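About Rurkano

Home | Services | Supplies | About us | Contact

Rurkano is a break room service company based in Prurnham. We clear, clean and restock the rooms where people at other companies drink their coffee and eat lunch. We also repair and refinish wooden tables and counters, which is how the business began.

Our customers are offices, workshops, training centers and two public libraries. Most have 100 employees or fewer and do not have their own cleaning staff during the day. A large building with a cafeteria needs a different kind of contractor, and we will say so on the phone.

How we started

The company started as a one-room furniture shop on the Rergate side of town. The work was mostly table repair: loose legs, lifted edges, water rings, burn marks. A good share of the tables came from offices, and the same tables kept coming back. Someone would set down a wet bottle at noon and it would still be there the next morning. By the third visit the finish was worn through to bare wood.

One of those customers asked if we could stop by twice a week, clear the tables, wipe them down properly and keep an eye on the finish. We agreed to try it for a month starting that August. Two other tenants in the same building signed up before the month was over. Within a couple of years the visits had passed the repair work in hours, and the shop hired its first full-time room crew.

The repair shop is still open. It takes up the back half of our building and handles our own customers' furniture first, then outside work when there is room on the schedule.

What we do on a visit

A standard visit covers tables, counters, the sink area, the refrigerator shelves and the floor directly around the seating. The crew works in the same order each time. Cups and mugs are picked up first and taken to the sink or dishwasher. Bottles are next. A bottle with a name on it goes on the holding shelf. An unmarked bottle with liquid left in it goes on the holding shelf too and stays there until the following visit. Empties are drained, capped and put in recycling. After that come boxes and packaging, and then the surfaces are wiped.

Boxes are handled with some care. We do not open a closed box or throw one out unless the customer has marked it for disposal. If a box is sitting on a counter we need to wipe, we move it, wipe, and put it back where it was. The same goes for small items grouped around it. People tend to know where they left things even when the counter looks crowded.

Mugs get their own rule. Personal mugs, including the ones with cartoons or printing on them, are washed by hand unless the customer tells us the dishwasher is fine. Printed mugs fade at different rates and we would like not to be the cause. A mug found on its side is checked for chips at the rim and the handle before it goes back on the shelf. Chipped ones are set aside with a tag and the owner decides.

Stickers, labels and coasters that have been stuck to a table stay put unless we have a written request to remove them. Taking off an old sticker can pull finish with it, so removal is booked through the repair shop and done with the right solvent. There is a small charge for this.

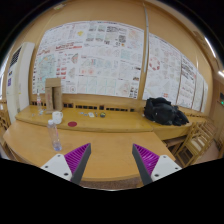
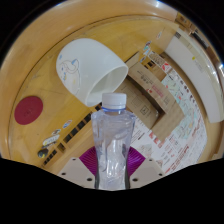 Clear bottle with a white cap, white cup, wooden table.

The practice room

New crew members train in our practice room before they go out to a customer. It is furnished the way many of our customers' rooms are, with wooden tables and a wooden counter a little higher than the table in front of it. Bottles, mugs and boxes are set out, and the trainee clears and resets the room while a crew lead watches.

Rounded tables get extra time. On a square table it is easy to wipe in straight passes and finish at a corner. On a round one, people start in the middle and miss the outside, and if there is a groove near the edge it fills up with crumbs and dried sugar. We teach the edge first, with a folded cloth run along the groove, and the middle after. The cloth is damp. If it leaves standing water on the wood it was too wet, and the table gets dried right away with a second cloth.

Empty plastic bottles are harder to work with than they look. The thin ones give when squeezed, and if the cap is off, whatever is left in them comes out over the table. Trainees learn to check the cap, take the bottle lightly at the waist and lift straight up. Where there is a mug close by, the mug moves first. This takes a few seconds longer and saves a good deal of mopping.

Training runs for 3 weeks. The first is spent in the practice room and the repair shop, and the other two are on the route with an experienced crew. Everyone on a crew has also spent time in the repair shop, so they know what a damaged finish looks like early on and can report it before it spreads.

The Ghiță tables

Customers who visit our building often ask about the Ghiță tables. Ghiță is the name of our own table line, made in small batches in the repair shop. The tops are round or have one rounded end, and there are two heights. They are sold with a finish chosen for rooms where drinks are left out, and any table in the line can be brought back for refinishing at cost for as long as the original buyer owns it.

We do not keep a large stock. A typical order takes six to eight weeks. Tables can be seen by appointment, and we can send finish samples by mail. Customers on a visit plan are under no obligation to buy furniture from us, and most of them have not.

Last year in numbers

Room visits scheduled: 1,840
Room visits made on the day scheduled: 1,752

The remaining visits were moved to another day, either by the customer or by us. When we are the ones who move a visit, it is not billed. The main causes last year were winter roads and one long stretch with a van in the shop. We have since bought a spare van.

Products we use

We use unscented dish soap, a mild surface cleaner, and cotton cloths washed in our own building. Cloths are sorted by color: one color for tables and counters, another for sinks, another for floors. They are never mixed on a route. We do not use spray polish on tables. It builds up, it makes cups slide, and it has to be stripped before a table can be refinished.

If your workplace has its own approved list of cleaners, we will work from that list. Please send it before the first visit. We can also leave out any cleaner an employee is sensitive to, and we keep a note of this on the room card.

The room card is a single sheet kept inside a cabinet door at each customer's site. It lists what is to be washed, where the holding shelf is, what must not be moved, and who to ask for. The crew initials it at the end of each visit. Customers can write on it at any time, and many use it to let us know about a birthday lunch or a broken chair.

Where we work

Our routes cover Prurnham, Rergate and the business parks along the road between them. We take customers outside this area when there are at least two sites close together. Visits are made in the early morning or late afternoon. Midday visits can be arranged for training centers and other places that turn a room over between groups.

Working here

Crew jobs are part time or full time, with paid training. Applicants do not need cleaning experience. A driver's license is needed for route work but not for the repair shop. Open positions are listed on the Contact page, and when none are listed we still keep applications on file for six months.

The repair shop takes one apprentice at a time. The apprenticeship lasts two years and covers joinery repair, stripping, sanding and finishing.

Getting a quote

We look at the room before we quote. The look takes half an hour and there is no charge for it. It helps to see the room on an ordinary day, so please do not clean up first. We count the seats, check the surfaces, ask how many people use the room and when, and write up a plan with one price per visit. Plans are month to month.

For table repair, bring the table in or send a few photos of the damage along with the size of the top. Large counters are repaired on site.

Page last updated June 29, 2024

Services | Supplies | Table repair | Ghiță tables | Contact | Privacy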